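Workshop Tips from the Nokthorpe Robotics Club: Getting Along with Drawers

We have spent most of this spring on one task, which is teaching an arm to open and close the drawers of a little cabinet, and the tips have been piling up on the backs of envelopes. A few of them will do you good at home too, even if the only arms in your house are the usual kind.

Rub the drawer runners with a plain candle stub before you blame anything else. We wasted most of November on code when our practice cabinet simply had a sticky middle drawer — a minute of wax and it slid like butter. Wipe off the crumbs afterward.

Tighten the knobs. A loose knob turns in the grip, and after 100 pulls even a good one works itself slack. A dab of white glue on the screw thread holds nicely and still comes undone with a screwdriver.

Pull straight. Drawers jam when they're tugged from one side, and our arm was dreadful for this until we lined the gripper up with the knob first and only then moved in.

Try it in the simulator before you try it on the bench. New members groan at this one, but you can knock a simulated cabinet over all afternoon and still have it whole for the Plorside meet. Start with the drawer partly open, get the closing push right, and leave the full pull for another week. Save every run under its own number, too (we're up to 2693, and yes, we have gone back for old ones).

Keep a notebook by the keyboard and write down what you changed, even the small things. Ours has a coffee ring on nearly every page and we wouldn't part with it.
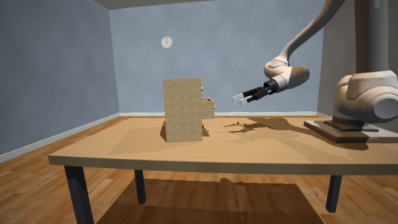
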